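Saturday on the river, and what I'd do differently

I finally paddled the full Ustidbridge loop on Saturday. It is 11 miles if you start at the town ramp and go around the long island, and I had been putting it off since June. My board is a used Plurnix touring model I bought from Sunita Garg when she moved up to a longer one. It tracks well enough but it gets pushed around in a side wind, and there was plenty of that after lunch.

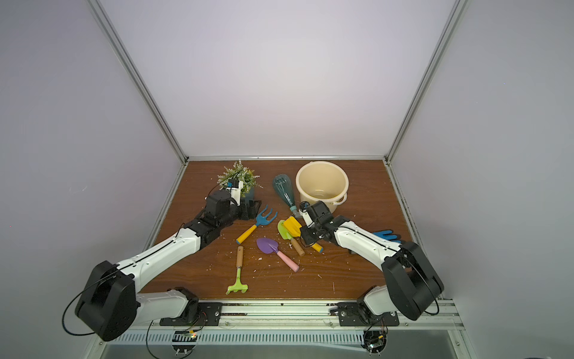 By Devendra Grewal
Filed under: Paddling, Trip notes

There were 6 of us. Sunita led, Cledwyn Wogan stayed at the back, and the rest of us sorted ourselves out in between. We met at the ramp at 7:30 and were on the water a little after eight. Parking is free before nine if you use the gravel lot behind the boat shed. The paved one is for trailers only and they do ticket.

The first stretch is easy. The current helps you down to the Tveit footbridge, and the only thing to watch for is the row of old pilings on the left bank. At this water level the tops are just under the surface. Stay right of the green marker and you won't touch them. Shivam Pathak cut inside it to save a few yards and lost his fin, so we spent twenty minutes on a mud bank fitting his spare. He had the fin but no screw. Naveen Prajapati had a screw.

We stopped to eat at the downstream end of the island. There is a small beach with room for our boards and not many more. I ate too much, and I felt it for the next hour.

The back half is the hard part. You are going against the current the whole way, and on Saturday the wind was coming from the same direction. Cledwyn told us to count 100 strokes on one side of the channel, look at the bank, and decide whether to cross over. That worked better than what I had been doing, which was paddling up the middle and getting nowhere. The slack water is close in under the willows. You have to duck a lot.

I went down to my knees for the last part before the ramp. I used to think of that as giving up, but it is much faster in a headwind and my back was glad of it.

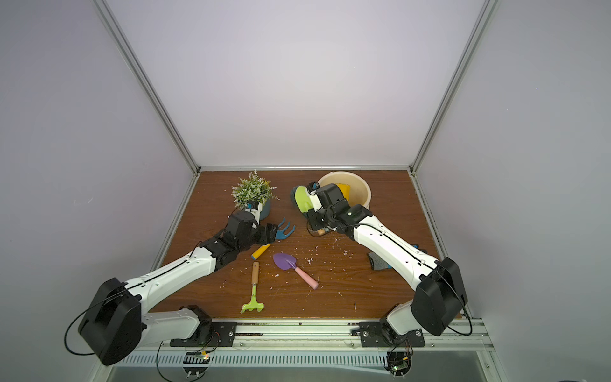

The blue and yellow hand cultivator.

A few notes for next time. One water bottle is not enough for the loop – I ran out before the willows. My new Grurnen dry bag kept my phone and shirt dry, but the strap rubs on the deck and needs to be clipped shorter. I also want a proper coiled leash. The straight one dragged in the weeds all afternoon and I kept stopping to clear it.

Sunita wants to do the loop again in the other direction, so the upstream leg comes first while everyone is fresh. I said yes. If you want to come, leave a comment and I'll pass your name on to her. You should be comfortable getting back on your board in deep water, and you'll need your own life jacket and a spare fin. Bring the screw too.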